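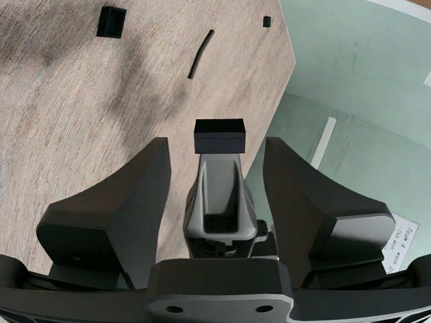 Wrist view in the Grollard simulator: Berell gripper over the wood tabletop, with the open box, the rod and the small block farther out.

Last updated: May

Clementina Moreira has a cold and a meeting at half past four, so we talk fast. She runs data gathering at Ivix, which means she is the person who decides what a robot arm gets shown before it is expected to do anything by itself. Her desk is by the window. Two monitors, a cup of something with lemon in it, a hand controller with tape round the grip.

First thing I ask is how many examples they have. She winces a bit.

"2,000 that I'd put my name to. There's more on the disk. But a recording and an example are different things to me. If the operator dropped the rod and picked it up again, okay, maybe I keep that. If they dropped it and then wandered off to read a message with the arm hanging there, I don't want the model learning to hang there."

The job on this round is plain tabletop work. Small black things on a wood table, an open box, a gripper. Pick up, move, put down. Everything on the table is black on purpose, she says, they picked it for being annoying. Dark parts, dark gripper, and shadows on the wood on top of that.

"Color is a cheat. We did a set early on with a red cup and the thing learned red. It was great at red. Then Loureiro asked us for dark molded parts, which is what they handle all day, and it had no clue. It went for the shadow of the part. Every time, right into the shadow, very confident."

So shadows became a thing. They move the lights between takes now. In Grollard, the simulator they use, that's a slider and takes no time at all. With real arms it means getting up and pushing a lamp across the floor, and people forget.

I ask why bother with the real arms then.

She laughs, coughs, drinks the lemon stuff. "Because contact is wrong. Contact in a simulator is always wrong somewhere. You pinch a thin rod and in Grollard it either sticks like glue or it shoots off sideways like a bar of soap. We've tuned it a lot. It's fine for teaching where to go. For teaching how hard to close, I want real fingers on a real thing."

The gripper is a Berell, two fingers, big ones. In the wrist view they take up most of the lower half of the picture, and I say that to me it looks like a bad camera spot, you'd want to see more table. She's heard it before.

"Everybody says move the camera back. I want the fingers in there. The model has to know where its own fingertips are compared to the part, and the cheapest way to know is to see them. In the last few centimeters the fingers are the only thing that matters. The rest of the table could be on fire."

Then she corrects herself. The rest of the table matters a lot, just earlier on. When the arm is up high it needs the edge of the wood, the box, whatever else is lying around. They tried cropping all that out to save on training time and it got worse at starting. Good at finishing. "It would finish beautifully if you put it in the right place by hand. Not much of a product."

How the examples get made. An operator sits with the controller and drives the arm, real or simulated, same controller for both. They watch the wrist view and one other view from the side. Everything gets logged, joint angles, finger opening, pictures, the lot. When the job's done they press the big button and it resets. In the simulator the reset scatters the pieces around. With the real table someone does the scattering, and Moreira says this is where most of her arguments come from.

"People are tidy! They put the box back in the same spot. They line the block up with the edge of the table. I've got a note up on the wall that says THROW IT. I mean throw it gently. But if you place it, you place it where you placed it last time, and then I have 400 examples of one example."

That happened? It happened. A whole batch of 400, box in the top left corner every time, turned the same way. The model they trained off it went to the top left corner whether or not there was a box in it. They threw the batch out. She kept one plot from it, hand positions over the table, a nice tight blob. She shows it to new operators in their first week.

There are 19 of them now, most part time. I ask what makes a good one and expected to hear gamers. Nope.

"Gamers are fast and they jerk. Lots of little corrections, because in a game that costs you nothing. The model copies the twitching. My best operator used to ice cakes for a living. Slow hands, comes in once, closes once, done. Her clips are worth three of anyone else's and I can't tell you that from any number we log, I can only tell you from what comes out after training."

But she doesn't want all icing lady either. If every approach is perfect then the model has never seen itself be slightly off, and the first time it is slightly off it has nothing to go on. So part of each shift is what they call spoiled starts. The arm begins in a dumb place, too low, or twisted, or with a finger nearly touching the box wall, and the operator has to get out of it and then do the job. People hate spoiled starts. She pays a bit extra for them.

They have 21 scene layouts in Grollard at the moment. Different floors, different clutter past the table edge, papers and scraps and so on. Same wood table in a lot of them, which she isn't happy with.

"I know. I want more tables. The grain on that one runs mostly the one way, diagonal, and I lie awake thinking it's using the grain to tell which way is which. Could be! I haven't proved it does. I haven't proved it doesn't. We're going to rotate the texture and see if it falls over."

When? After Loureiro's visit. She pulls a face. Loureiro wants to see the real arm run, they don't care about textures.

I bring up labels, as in who writes down what each example is. Used to be the operator typed a line after each take. You got "moved rod", "rod", "rod again", "same". Now the task comes up on the screen first, in one of a bunch of wordings, and the operator does what it says. Put the rod in the box. Move the small block away from the edge. Push the box toward you, don't pick it up. If they do something else by mistake they can fix the text after, and she prefers that to throwing the take away.

"Wrong thing done well is still a good example, it's just an example of the wrong thing. Rename it. Took me way too long to see that, we'd binned so much by then."

Does she watch them all? She did for the first batch. Every clip, double speed, evenings. Now she watches a random slice, and anything where the fingers closed and the log says they closed all the way, meaning nothing between them. Those are the misses. She likes the misses. She has a folder of them and scrolls through it while I'm packing my recorder up, a bit proud of it I think.

Last question was meant to be the easy one: what would she do with another month.

"Less," she says. "I'd stop recording for two weeks. Train, look at where it fails, only collect there. We've been filling the bucket because the operators are booked and the chairs are here, and that's how you get a pile of what it can already do. The thin rod lying flat, that's what I need. Flat on wood, dark, hard to get a finger under. Nobody volunteers for the rod."

Someone is at the door for the 4:30. She asks if I want to have a go on the controller before I leave, so I do, in the simulator, five minutes. Spoiled start. I knocked the block off the table and then couldn't find the box. She said she'd keep the first half.

Questions or corrections: use the contact page | Copyright the author, all rights reserved | Back to top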